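Paper-Covered Tables: Frequently Asked Questions
Romwood Shared Workspace, second floor. Last revised 2022-09-10.
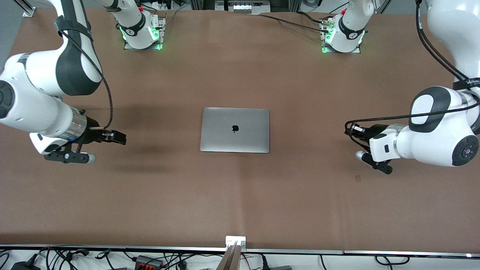
Dinesh Shukla wrote in to ask why a grown adult paying for a desk should have to work on brown paper like a kid at a pizza place. A fair question, and since he asked it in July and again in every month that followed, it goes first.

Why are the big tables covered in paper?

The tables are old and we like them. Before the paper, they collected coffee rings, glue, one long scratch with a bend in it, and a phone number in ballpoint that we have never called. Paper costs less than refinishing. It also makes a decent surface for a laptop, a sketch, or your forehead around 3 p.m.

Will the paper scratch my laptop?

Paper by itself won't. What's on the paper might. Brush the surface with your hand before you set anything down. The usual culprits are eraser crumbs, sand from the planters, and whatever falls out of a granola bar. If your laptop has rubber feet, set it on its feet and leave it there. Dragging it across the table is how grit gets introduced to aluminum.

Can I write on it?

Yes, in pencil. Ballpoint is tolerated. Markers go through, and the table underneath has suffered enough. If you write something you'll need later, take a picture or tear off your corner before you leave. We change the paper without reading it, and we have already had one very sad email about a floor plan.

How often is it changed?

Every other week, or sooner if it looks like a crime scene. The roll is 100 feet long and lives in the closet next to the printer. If your table needs a fresh sheet, you're welcome to do it yourself:

Clear the table all the way. Lifting one end of the paper while your laptop sits on the other end is a bet you will lose.
Pull the new sheet tight and crease it at the corners before taping.
Tape goes on the underside of the table. Tape on the top shows up in every video call.
Old paper goes in recycling unless there's food on it.

Where should I put my laptop?

In the middle, with room on every side. People love to park a computer right at the edge, next to a walkway, with the power cord stretched across at shin height. We have outlets under the center of each table for this reason. Square it up with the table if that makes you happy. It makes us happy.

Should I close the lid when I step away?

Please. An open laptop catches crumbs and elbows, and other people's eyes. Closed is also how we tell that somebody is coming back. A closed laptop holds your spot for 33 minutes. That number was supposed to be 30, but the sign was printed wrong and we've grown attached to it.

Can I stack things on a closed laptop?

You can, in the sense that we won't tackle you. A notebook is fine. A full mug is not, and neither is the Gavalas catalog, a book so heavy it has its own shelf.

How do I clean the lid?

A soft cloth, barely damp, with the machine shut down. Wring the cloth out until you're sure it's dry, then wring it again. Skip paper towels and anything from under the kitchen sink. Do the cleaning away from the table, please. Wet brown paper wrinkles, and it stays wrinkled until the next change.

I left my laptop on the table overnight. Where is it?

In the locked cabinet by the front desk. Bring ID and be ready to tell us something about it besides "it's silver." We get a lot of silver. Unclaimed items are held for 60 days, except lunches, which are held for one.

Can I reserve a whole table?

Yes, on the sheet by the door or by calling extension 865. Whole tables go in half-day blocks. The Venosari room has the quieter tables and the worse chairs. The Indinel room is the other way around. Pick your suffering.

Why brown and not white?

White paper bounced the ceiling lights straight into everybody's eyes, and it looked filthy by noon. The brown is matte and hides pencil dust. One member still says it feels like working on a grocery bag, and we have no rebuttal.

Is there a table without paper?

One, the small one by the window. It wobbles. Mr. Shukla has been told about it and has, so far, stayed where he is.

My question isn't here.

Ask at the desk, or leave a note on the clipboard. Please don't write it on the table paper (see above).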